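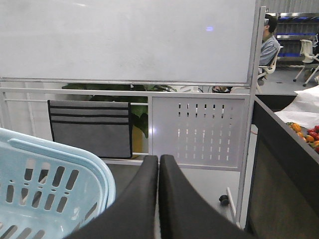

Section 3. Baskets and Drinks Shelves

Applies to the Flevari training shop, white shelving units and light blue hand baskets. For the checkout counter and the price gun, see Section 4. For delivery and unpacking, see Section 2.

3.1 Before you start

Unpack the shelving on the same floor where it will be used. The units are heavy once the shelves are in, and the feet scratch vinyl if they are dragged. You will need a level, a rubber mallet, a soft cloth and the bag of clips marked 458. Two people are needed for lifting the uprights. One person can do everything after step 6.

Keep the whiteboard stand where trainees can see it from the shelves. Lock its casters if your stand has them. The plan for the day goes on the board and should be wiped off at the end of the session.

CAUTION: Do not load any shelf until the unit has been leveled and all clips are fitted.

3.2 Setting up the shelving

1. Stand the uprights against the wall and mark the floor at each foot. Leave 2,000 mm clear in front of the unit so that two people with baskets can pass.

2. Fit the base shelf first. Press it down at both ends until the hooks are fully in the slots.

3. Fit the top shelf next, then the ones between. Doing the top early keeps the uprights from spreading.

4. Push one clip into each hook. If a clip will not go in, the hook is not seated. Take the shelf out and refit it. Do not use the mallet on a clip.

5. Check the level from left to right and from front to back. Turn the feet to adjust.

6. Press down on the front lip of each shelf with both hands. There should be no rocking.

7. Wipe the shelves with a damp cloth and dry them. Bottles leave rings on a wet shelf, and cans slide on one.

Note: Shelf height can be changed later, but the shelf has to be emptied first. Set the spacing with your tallest bottle in hand, cap included.

3.3 Checking the baskets
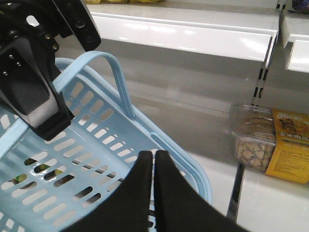 Baskets are checked at the start of every session, before any stock is put out. Lift each handle in turn and let it down again. It should move freely through the full swing and stay flat along the rim when it is lowered. With one handle up and the other folded down, look at the rim where the folded one rests, as that is where wear is hardest to spot with both handles raised. Look through the oval slots in the floor and sides as well, and clear out any labels or wrappers.

Replace a basket if you find any of the following:

A crack in the rim, of any length
A handle that comes out of its pivot when pulled sideways
A broken bar between two slots
A sharp edge anywhere a hand can reach

Replacement baskets are ordered under part number 264. Handles are not sold separately.

Wash baskets with warm water and dish soap. Stand them upside down to drain. Do not put them in a dishwasher, and do not use a scouring pad on the rim.

3.4 Handle position for carrying and packing

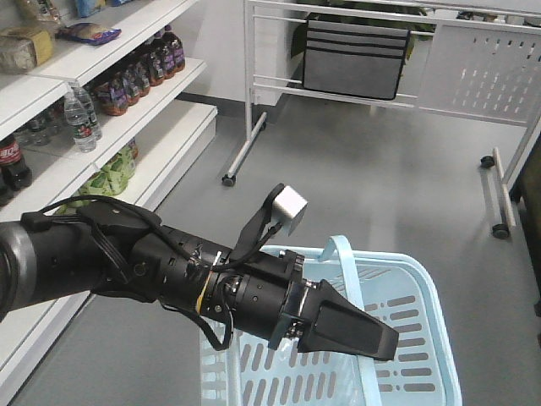 Figure 3-C. Light blue basket with a raised handle.

1. Put the basket on a flat surface. The floor is fine if it is clean.

2. To carry, bring both handles up to the middle and hold them together. A basket held by one handle tips as soon as there is weight in it.

3. To pack, fold both handles down to the rim. This leaves the whole opening free.

4. Put full bottles in first, upright if they will stand. Cans go beside them. Anything soft goes on top.

5. Raise the handles again and check that no cap or can is trapped under one before lifting.

Note: Small items such as single candies and loose caps can work their way into the slots. Put them in a paper bag first.

CAUTION: Keep glass bottles to 3 per basket. Trainees who are new to lifting should start with an empty basket and add one bottle at a time.

3.5 Stocking the drinks

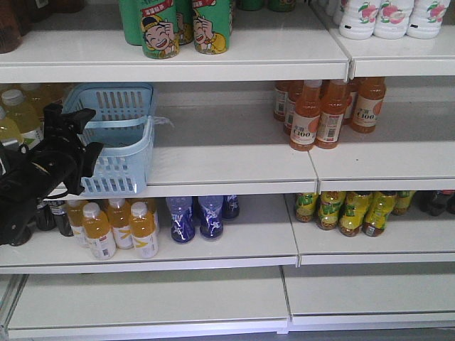
Drinks are stocked by product, each in its own group, with labels facing the front. Fill the front row first and then the row behind, so the shelf looks full even when stock is short. Tall bottles and cans can share a level if there is room above the caps. In the layout shown, the green cans are on the top shelf, with white peach bottles on the separate section to the right, and the orange juice marked C100 is at the right-hand end of the shelf below. The amber-yellow bottles and the dark blue ones are kept next to each other on the third shelf, where the difference in color makes it easy to see if one has been put back in the wrong group. A gap in the middle of a shelf can be left as it is during a session. Close it up when restocking.

A basket may be set on a shelf for a short time while items are being moved. Push it back until its front edge is behind the shelf lip. If the basket is tilted or overhangs the lip, move it before putting anything in it.

To restock:

1. Bring the new stock to the unit in a basket or its carton.

2. Move the older bottles to the front.

3. Place the new ones behind, one at a time, holding each by the body and not by the cap.

4. Turn the labels to the front.

5. Write what was added on the stock sheet. If there is no sheet, use the back of the packing list and pass it to the shop lead.

Note: Sealed drinks used only for practice still have dates on them. Check the dates when you rotate the stock. Out-of-date bottles may be kept for display if a Trumis red dot is put on the cap, and these must never be opened.

3.6 End of session

Return everything from the baskets to its own group on the shelves. Fold the handles down and stack the baskets with all the handles lying the same way, otherwise they jam. Keep the stack below waist height.

If a bottle has leaked, take everything off that shelf, wipe it, and check the shelf below too. Orange juice is sticky when it dries and will pull the print off a label.

3.7 Common problems

Baskets stick together. Hold the lower one with a foot on the floor and twist the upper one slightly while lifting. Do not pull on the handles.

Shelf leans forward. Unload it and check the clips at both ends.

Bottles fall when one is taken from the back. The rows are too tight. Leave a finger's width between groups.

Clips missing from the bag. Contact Haf Gittins at the Flevari parts desk and quote the number on the bag.

Section checked by Haf Eynon, 4 April 2026.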